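Plulov arm, remote demonstration log
Kikidby workshop, bench 2
October 18, 2018
Entry by M. Demchenko

Purpose of the session: to record remote-controlled demonstrations of the place task for the Bilar training set. The operator moves the arm from the hand controller and sees the bench only through the camera feed. The previous set, recorded in March by guiding the arm by hand, is kept separately and should not be merged with this one.

Settings were left as Levchenko specified them. Speed limit at 30 per cent, gripper force at the second-lowest step. Each demonstration begins at the home position and ends when the operator presses the release button and retracts. Demonstrations in which the operator paused for a long time were kept but marked, as it has not yet been decided whether pauses should be trimmed.

Total recorded to date: 61. The target for the full set is 3000, and at the present rate a second operator will be required.

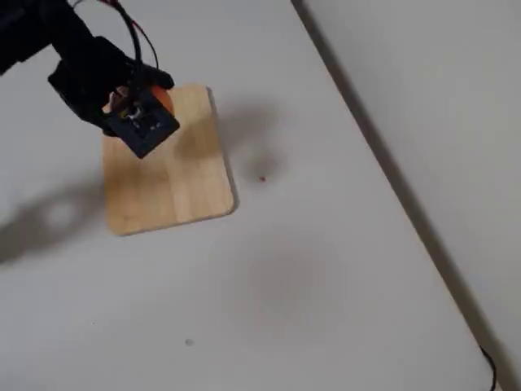
Operator technique remains the main source of variation between demonstrations. New operators tend to descend and correct sideways at the same time, and the recorded path then wanders in a way the model copies faithfully. The preferred method is to settle the sideways position first, with the orange object held over the upper portion of the board, and to descend only after that. The rounded corners of the board are a poor guide for lining up, and operators should use the long edges, or the lines between the slats. The gripper's shadow across the middle of the board also changes as the arm moves, and two operators reported steering by it. This is discouraged — the overhead lights will be moved next month and the habit will not carry over.

Controller lag was noticeable after the midday restart. It cleared when the logging computer was taken off the shared network. Demonstrations recorded during that period are labelled "lag" in the index and should be left out of the first training run.

Outstanding items:
Wipe down the tabletop before the next session.
Confirm with Levchenko whether the board may be taped in place or must be free to shift.
Add the operator's initials to the file header. At present they are on the paper sheet only.
Replace the worn thumb grip on the hand controller.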